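Restholm group trains robot hand to put pens away on a cluttered table

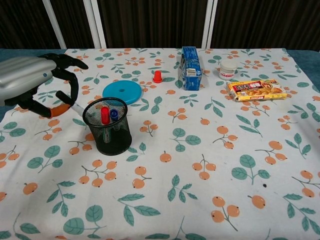

Research

A team at the Restholm lab has reported a training method that lets a five-motor robotic hand place slim objects into narrow holders on tables it has not been trained on. The work was released in September as a preprint, along with the training code.

The method, called Wenow, splits each task into two stages. The first moves the arm close to the target using ordinary position control. The second hands over to a learned policy that makes small corrections with the fingers and wrist during the last few centimeters. Earlier systems from the same group used one policy for the whole movement and often failed at the rim of the container.

"Most of our failures used to happen at the very end," said Tùng Kim, who led the study. "The arm would get there fine and then the pen would catch on the edge. We stopped asking one network to be good at both parts."

The test setup is a table with a pen holder and a changing mix of household goods. In one arrangement, a black mesh holder with a red marker and a blue marker in it shares a fruit-patterned tablecloth with a carton, a small jar, a turquoise disc and a yellow food packet. The researchers changed the cloth between sessions. Patterned cloths gave the vision system more trouble than plain ones, mainly when shadows from the holder fell across the print.

The policy was trained on 4000 demonstrations recorded by human operators. In the evaluation the hand made 1030 attempts across different table layouts and completed 700 of them without help. Dropped objects made up the largest share of the failures, followed by cases where the hand knocked the holder out of place.

The authors list several limits. Wenow needs to know in advance which object is the holder, and it slows down when tall items stand close to it. It was tested with only one type of hand, and objects heavier than a full marker were left out of the study.

Mirner, which supplied the computing time, had no part in the design of the experiments, according to the preprint. The group plans to repeat the tests on a second arm at its Mabuza site and to add soft items such as cloth pouches. A dataset with the recorded demonstrations will follow once the operators' voices have been removed from the audio tracks.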